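Re: [handheld-practice] Draft 3 of the home recording rules, section 6
May 27, 2026
2 min read

Hi all,

Sorry for the slow answer, I've been buried in the Plivbridge folding sessions and only got through the draft last night. Mostly I love it! Quoting the bit I want to pick at:

> Section 6, work surface. Before each episode the operator clears
> the surface of everything that isn't part of the task. Personal
> items go in a different room. An episode with any stray item in
> view is thrown out. Hullden would like this one kept strict, as
> table work has gone well under it since April.

For tables, fine, keep it. But we're asking people to fold laundry in their own bedrooms, and I think "thrown out" is way too harsh there. I went back through 171 episodes from the Sikthorpe homes and by this wording we'd lose 103 of them (ouch). Most of those are perfectly good folds with something sitting off to one side.

What I'd like instead is two levels. If the item touches the garment, or a gripper has to go around it, reject. If it's clear of the work, keep the episode and tag it. Cables I'd treat as their own thing, because a cord can get caught under a sleeve and then you're dragging whatever is on the other end of it.

And screens! The draft says nothing about a lit phone, and I care about that one a lot more than a stray sock. My vote is face down or out of the room, no exceptions, whatever we decide about the rest.

Have a look at this one from a shirt session and tell me how you'd mark it:

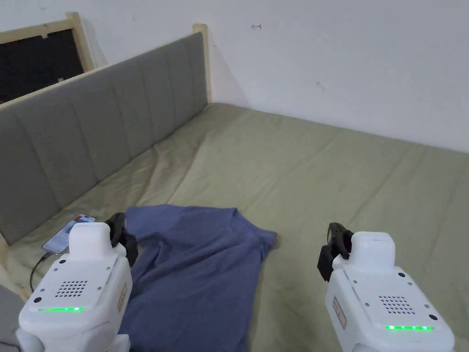

Blue T-shirt on the bed between the grippers, phone and charging cable off to the left.

Under my version the phone is clear of the shirt, so the layout gets a tag, but the lit screen is face up and that fails it anyway. Does the Ayaaba group read it the same way? If we all land somewhere different then the wording needs more work before draft 4.

Also, tiny thing, section 3 still says "table" everywhere. Can we make it "surface"?

Thanks for pulling all this together, it's so much better than draft 2.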